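# Evura ultrasonic scaler, bench unit

The Evura has been in our second surgery since July. It is a piezo unit with a detachable handpiece, sold in the UK by Urker and supplied with 3 tips. We paid £1,291, against £1,000 for the older Tsikata it replaced.

Power is set by a stepped dial. The lower third is usable for subgingival work; the Tsikata was too coarse there. Water flow has its own control and holds steady once set. Spray at the tip is fine and even.
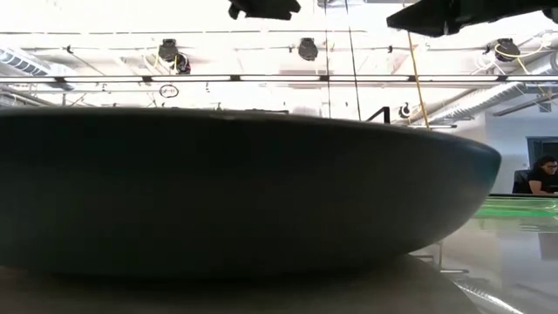 *Dark bowl on a glossy surface.*

The handpiece weighs 86 g without the lead. Balance is good, though the lead is stiff and pulls to one side on long appointments. The handpiece can be autoclaved, but the lead can't, so it needs a barrier sleeve and a wipe down between patients. 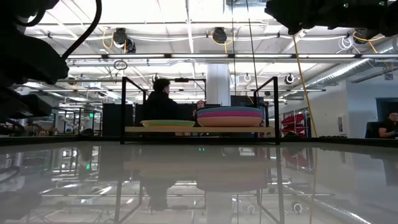
*Rack with a wooden shelf, plate and oval dishes.*

Tips thread on with the torque key provided. Wear on the universal tip was visible against the gauge card after nearly three months of daily use – sooner than I would like. Replacements came from the Drurnurby depot on a Friday, two days after ordering. 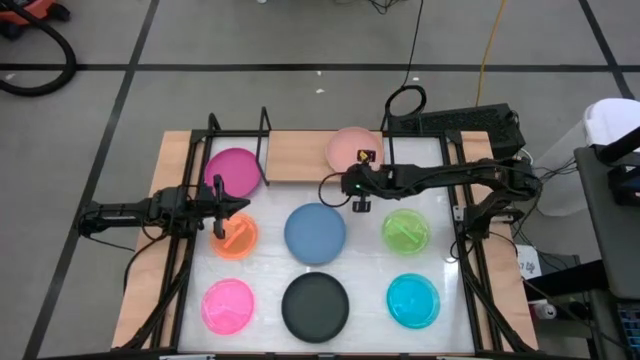 The foot control is the weak part. It is light, slides on vinyl flooring and has no boost position. Urker list a heavier one as an extra.

Good handpiece, poor pedal. I would buy it again with the heavier foot control.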